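The Arm Was the Easy Part

Every few weeks somebody at our shared workshop forwards me another post promising that a secondhand industrial arm will change how small shops work. Buy the arm, bolt it down, download a picking model, go home. I have spent a good part of my spare time since April on exactly this project, and I'd like to lodge a complaint.

We call ours Ristari. Vinh Trương found the arm and did the wiring, and I have no quarrel with either. It moves beautifully. It repeats a position better than I can repeat my own signature. None of that tells it which end of a rubber toy to grab.

What eats the evenings is everything near the arm. We spent 2000 dollars on the gripper and its cabling, and then kept going back to the bin. The walls slope, so things slide into places the fingers don't like. The bin shifts if it gets nudged, and once it shifts, every position you taught is a little bit wrong.

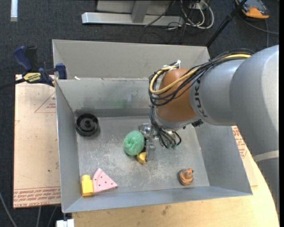

The KUKA over the bin, with a bar clamp on the left-hand edge.

Look at how much of that is hardware store. Clamps, ties, a table. I don't mind any of it, but I do mind the demo videos that crop it out and then talk about intelligence.

The objects matter too. A yellow block is a fair test of very little. A dish scrubber is harder, and the awkward cases start when two things are touching and the software has to decide whether it's looking at one item or two. Ours guesses. Vinh thinks another 2000 practice grasps will fix that. I think we'll get a system that is very good at our toys, in our bin, under our lights.

He says I'm measuring it against the wrong thing, and that three years ago we couldn't have tried this at all. Fair enough. I'll be back at the bench tomorrow evening. But if you're pricing an arm for your garage, double the budget for what goes around it, and ask the seller to show you the video with the clamps in.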